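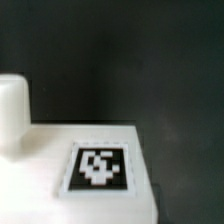
Well, what a lovely turnout we had for the winter soup swap at Barrios Hall! I lost track of who brought what (the pumpkin and ginger went first, as it always does), but every pot went home scraped clean, and the raffle raised $377 towards new curtains for the supper room.
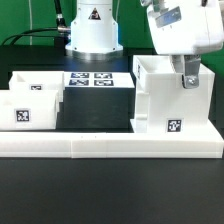 Emiliano Herrero has kindly typed up his lentil recipe for anyone who missed out, and copies are on the front counter beside the Nandik Street library returns. He does ask that you go easy on the cumin the first time round! Our next swap will be in July, so please bring a labelled container with a good tight lid, and your favourite ladle if you can spare it for the evening.
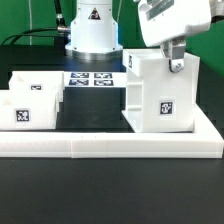 White base with warning label, black tabletop.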